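Search this site
Search
Share 12

About Cidlow

We're a small shop in Wastley. We gather examples for robots that learn by copying — short runs of everyday table jobs, done over and over, then cleaned up and handed on. Kettles, cups, that sort of thing. Mostly black kettles lately.

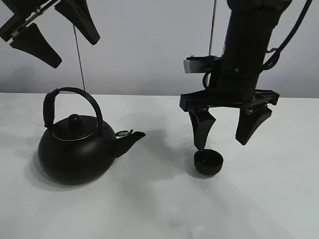
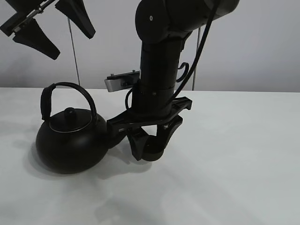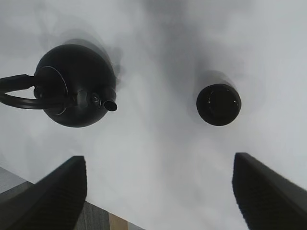
Kettle and cup set, room view twice (just the kettle in the second) and then the wrist view.

Page last changed: 2020-08-11

What we do. Someone sends us a task. We write it up on one sheet, set the table, and an operator drives the arms through it by hand. Every run gets saved from the fixed view and from the wrist, plus the joint readings. Then the kettle moves a bit, the cup moves a bit, and we go again. 200 good runs per task is the usual order. Bad runs are kept too, in thier own folder, marked with what went wrong — drops, bumps, missed grasps. Some customers want them more than the good ones.

Who we are. A team of 12, operators and checkers mostly. Everyone drives, everyone checks. You don't check your own runs.

Tools. Yimyam is our run logger, built in house. Handles start/stop, naming, the task sheet. Flillulo is the checking side — plays all views of a run together so a checker can pass it, fail it or trim the ends. Both a bit rough still. Flillulo gets a new timeline soon, was meant to be March.

How we work. Short shifts at the controls, 10 runs then a break. Tired hands make jerky examples and the model learns the jerks. Same start pose every time unless the sheet says otherwise. Dark objects on light tables are popular at the moment, we also do clutter, drawers, cloth, and two-arm jobs on request.

What you get. Raw files, trimmed files, the task sheet, the pass/fail notes. Your data is yours, we don't resell it or or mix it with anybody else's.

Working with us. Send a paragraph on the task and what arm you're using. Odd objects fine — mail them to us, we'll mail them back. No hot liquids, no glass for now. Small trial batches first, then we talk about a full order.

Hiring: operators, part time, Wastley only. No robot background needed, steady hands and patience. Use the contact form.

Share 12
Comments 0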